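White desk top: paint or laminate?

miland_utstead
2021-11-03
I'm redoing the desk in our spare room and want the top white. The choice is between painting the old one (solid pine, some knots) or buying a laminate top cut to size. The laminate one is 332 with delivery, and paint would be far less. Has anyone lived with either for a few years?

Zoia M.
Painted pine here. The knots bled through after two winters, even with primer. You need a shellac primer on them, then five thin coats of paint. Leave it a couple of weeks before you put anything heavy on it, or the paint sticks to whatever is on top.

tpurba
I disagree on five. Two coats of a hard enamel is plenty if you sand between them. More coats just means softer paint that dents. I've had mine since my son was in grade school and it has a few pen marks - nothing else.

I went with white for the light. The room faces north and the old brown top made it gloomy.

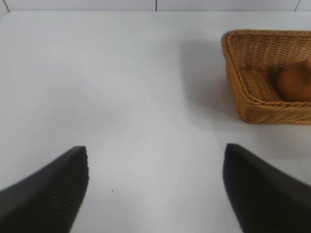 Reply 4 - Ludivine B.
Get the laminate. Painted tops always feel slightly tacky in summer. Check that the back edge is finished too, mine came raw and I had to order edging.

Reply 5 - tpurba
Tacky means it was latex. Enamel doesn't do that.

Reply 6 - miland_utstead
Thanks all. I'll try shellac and enamel on the underside first. If it's still soft in December I'll order the laminate.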